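Grain, creases and damp: a conversation with Hala Karam

Hala Karam has spent most of her working life measuring what happens to paper when it is bent. She trained as a print finisher, moved into the test laboratory at Korkitz, and now advises binders and carton makers on why their folds crack. We spoke at four in the afternoon in her office, which holds two filing cabinets and a humidity recorder that she checked twice while we talked.

Most of the complaints she receives concern grain direction. Paper made on a machine has its fibres lying largely one way, along the run of the web. Fold parallel to that direction and the sheet gives easily. Fold across it and the fibres on the outside of the bend have to stretch or break.

"People order by weight and by shade," Karam said. "Grain is printed on the wrapper and they throw the wrapper away. Then I get a box of cracked covers in the post, with a letter blaming the mill."

Her usual test is a plain one. She cuts two strips from the same sheet, one in each direction, and holds them side by side by one end. The strip that droops more has its length across the grain. "It takes less time than finding the data sheet. Naheed Hayat taught it to me in my first week and I have never needed a better one for sorting stock on a bench."

For anything that may end in a dispute she uses a folding endurance tester, in which a strip is held under tension and bent back and forth until it parts. The count is recorded for each direction. A recent sample of cover stock, supplied under the name Vaher, gave a mean of 1605 double folds in one direction and 103 in the other. Karam regards the gap as wide, though she has seen wider.

"The customer had specified the first figure and folded in the second direction. There was nothing wrong with the paper."

Moisture is the other variable. Paper that has been stored too dry becomes brittle at the crease, and a heated pressroom in December will dry a stack from the edges inward. She asks clients to keep the relative humidity above 30 per cent as a bare minimum and would prefer it a good deal higher. Ruba Atallah, who runs the bindery at Skamunden, disagrees with her on how long stock should rest before folding – Atallah allows a single night, Karam wants longer for heavy boards.

"Ruba has a production schedule," Karam said. "I have a conditioning cabinet. We are both right for our own rooms." 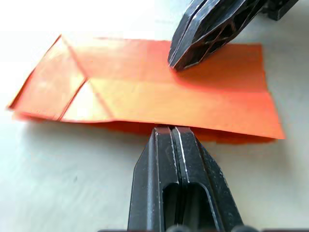 Coated papers bring a further difficulty, in that the coating has little of the stretch of the fibres beneath it. On a strong colour the damage can be obvious, particularly if the core of the sheet is white. Karam looks at folded samples under a low light first, and warns against judging a crease where a glossy surface is reflecting: on an orange sheet like this one, the glare turns the centre to a washed-out peach while the right side stays close to red. "Move the lamp before you write 'faded' in the report," she said. She is also wary of samples with creases that meet at a point, as the two on the left do, and prefers to take her readings along a single straight fold.

Scoring helps with most of this. A score compresses a narrow line before the fold is made, so that the sheet bends where it has been told to. The common mistake is to fold the wrong way round it. The raised bead should sit on the inside of the fold, a point on which Karam says she has corrected experienced people, herself included.

She is now working with Elias Hattar on a revised set of test notes, to be issued through Detex. The section on grain is finished. The section on coatings has been rewritten more than once, and they have yet to agree on how a crack should be graded by eye. Hattar wants a printed scale with reference photographs. Karam would accept one, provided that the viewing angle is fixed and stated on every page.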